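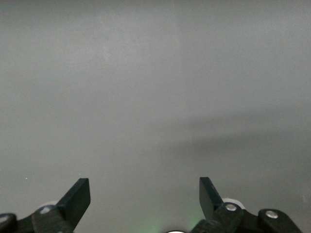 Núm. 234 · Pág. 13

El taller Brenero renueva sus superficies en gris mate

El taller Brenero reabrirá en septiembre con todas las superficies de trabajo en gris liso, sin dibujo ni brillo. La reforma ha costado 890 euros, casi todo en pintura y lijado, y la ha dirigido Llinos Lewis, responsable de mantenimiento del local.

El color elegido figura en la carta de la casa Skyrme como «gris Wostent», un tono medio algo azulado. Lewis prefirió el acabado mate porque el anterior, satinado, molestaba a quienes trabajan por la tarde junto a las ventanas. Se han dado 2 manos, con lijado fino entre una y otra.

Mabli Mathias, que imparte allí el curso de encuadernación, pidió que no se rotularan medidas ni líneas de corte. «Cada grupo trae sus reglas y sus plantillas», explicó.

El horario no cambia. Las inscripciones para los cursos de otoño se recogen en la entrada de la calle Distach, de cinco a ocho de la tarde. Quienes ya tenían plaza la conservan.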